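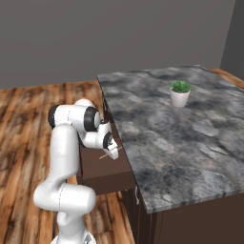
4. Good practice for drawer tasks in the simulated kitchen

Welcome to the fun part of the Qudah set-up guide! By now you have the arm loaded, the kitchen scene running and the joint sliders responding. Drawer tasks are where a controller starts to show its character, and a few shared rules make everybody's runs worth comparing. The rules below apply to every run submitted to the Prordale results board, whether you drive the arm by hand or let a trained policy do it.

4.1 Before you start a run

1. Load the kitchen island scene from the Unda library and leave the counter as it comes. The potted plant stays where it is. It's a fixed landmark, and moving it changes what the policy sees.

2. Set the random seed and write it in the run header. Use 256 for your first run so you can check your log against the reference log in the download folder.

3. Confirm that collision checking is on for the arm, the drawer and the countertop. All three! A run with the countertop left out can look beautiful and be worth nothing, since the forearm is free to pass straight through the slab.

4. Pick one drawer and name it in the header. Changing drawers halfway through means a new run.

Note: The countertop overhangs the cabinet fronts. Plan your approach path from the open floor side and come in over the drawer, with the wrist clear of the counter edge.

4.2 Opening and reaching in

1. Bring the gripper to the handle at low speed and close the fingers. Wait for the contact flag before you pull.

2. Pull along the drawer's own axis. If the arm begins to twist the drawer sideways, stop, back off and line up again. A clean second try scores better than a forced first one.

3. Release the handle and raise the hand above the top edges of the drawer walls before you move it inward. This is the step people rush, so take your time with it.

4. Lower the hand into the drawer with the fingers leading. Keep the elbow outside the drawer and watch the gap between the upper link and the countertop edge the whole way down.
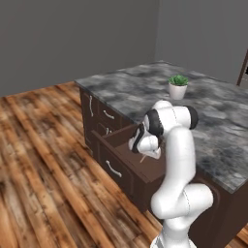
5. Hold the hand still for 54 simulation steps. The hold gives the logger a steady stretch to measure from, and it's a lovely moment to orbit the view and look at your clearances from the other side.

6. Lift straight up until the hand is clear of the drawer walls, then return to the home pose.

Caution: Don't reset the scene while the fingers are below the drawer walls. The drawer snaps to its closed position and the solver can throw the arm clear across the room. Your log file will be closed at that point and can't be recovered.

4.3 Limits that apply to every run

Maximum run length: 400 steps, counting from the first motion of the arm.
Contact with the countertop: not allowed. The run ends and is logged as a fault.
Contact with the drawer walls: allowed, logged, and subtracted from the score.
Manual correction during a policy run: not allowed. Mark the run as assisted if you touch the sliders.

4.4 Logging and sharing

1. Save the log and the scene file together, under the same name.

2. Report every run in a batch, faults included. We really do love seeing the faults – half of the improvements in the Plosell controller came out of somebody's failed pull.

3. State clearly that results are from simulation. A good score in this kitchen says nothing about safe speeds or forces around people, and hardware tests need their own risk assessment.

4. Send batches to Nayeli Cortés for the results board. Questions about the contact flag or the solver settings go to Samer Kassab.

Note: The fault codes were renumbered in March. If your logs are older than that, run the converter before you upload them.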